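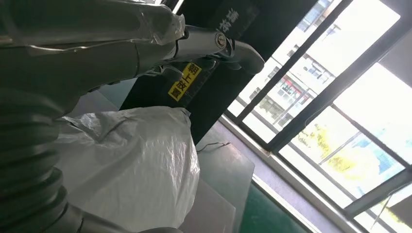 Workshop Tips
Home / Tips / Looking after an electric car's 12 volt battery

Last updated 3/9/19

An electric car still carries a small 12 volt battery. It runs the locks, lights and control units, and it closes the contactors that connect the main pack. When it goes flat the car will not start, even with the main pack at 80 per cent.

Checking the voltage
Switch the car off, close the doors and leave it for at least two hours. Set the multimeter to DC volts and measure across the terminals. A healthy lead-acid battery reads between 12.5 and 12.8 volts. Below 12.2, charge it and test again the next day. If it drops back overnight, have it load tested.

Cars left standing
Some models top up the 12 volt battery from the main pack while parked and some do not. The handbook will say. Our Surnmont does not, and stood from November with a Droltero maintenance charger connected. Plug-in dashcams and trackers should be unplugged. Checking the car repeatedly from a phone app also wakes the control units and drains the battery.

Cleaning the terminals
Follow the maker's shutdown procedure first. Remove the negative lead, then the positive. Brush off any white or green deposit, wipe with a damp cloth and dry. Refit positive first, then negative. Finish with a thin smear of petroleum jelly. Do not touch orange cables or open any cover they run into.

Replacing it
Match the type as well as the size. An AGM battery should be replaced with another AGM. Check the terminal layout and refit the vent tube if there is one. Some cars need the new battery registered with a diagnostic tool; the Paiva reader does this on most models, the Wodel only on a few.

Keeping a record
Write down the date, mileage and resting voltage at each check. Ours is done every 2,000 miles. The last entry was at 2,197 miles, 12.6 volts.

Related: Tyre pressures in cold weather
Comments (0)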